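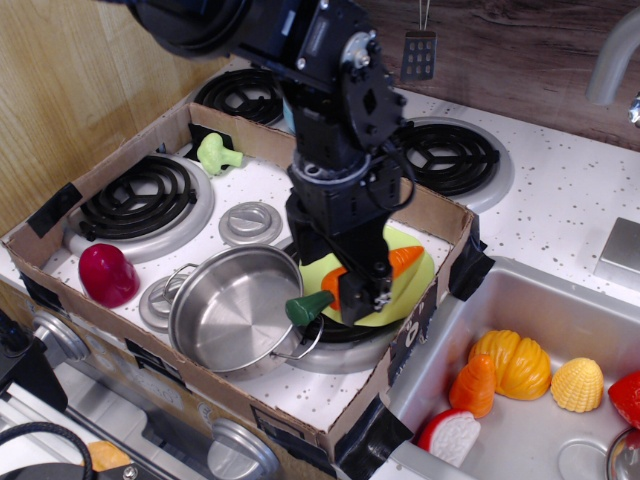
A robotic arm holds a toy carrot over a play kitchen stove, one of the stations at Jatevwood's open day on Monday.

Search this site Enter keywords Go

Robot lab opens its doors to neighbors

Some 200 people walked through the Jatevwood robotics lab on Monday, when the company held its first open day since moving into the former Dimitriou warehouse in March.

Visitors were taken through in small groups, beginning at 10 a.m. The longest line was for the toy kitchen, where a robotic arm with a black gripper works among plastic vegetables, a small steel pot and a sink basin full of more toy food.

Pei-shan Chung, who runs the kitchen project, told visitors that her team uses play sets to teach the arm short household jobs, such as putting a vegetable in a pot or moving it to a plate. An operator guides the arm through each job many times, and the recordings are then used for training. The team has 3320 recordings so far.

"Carrots are harder than they look," Chung said. "They're long and they roll, and it matters where you grab them."

Children were allowed to pick the next vegetable in the afternoon sessions. Each session ran 40 minutes, including questions - most of them about whether the arm could cook real food. Chung said it could not and that there were no plans for that this year.

Christos Michailidis, the lab's manager, said Jatevwood hopes to hold another open day in the fall. School groups can ask for a weekday visit through the front office.

Related items
Plultine adds night shift at packing plant
Skasov bus route to stop at warehouse district
Dimitriou building sold after two years empty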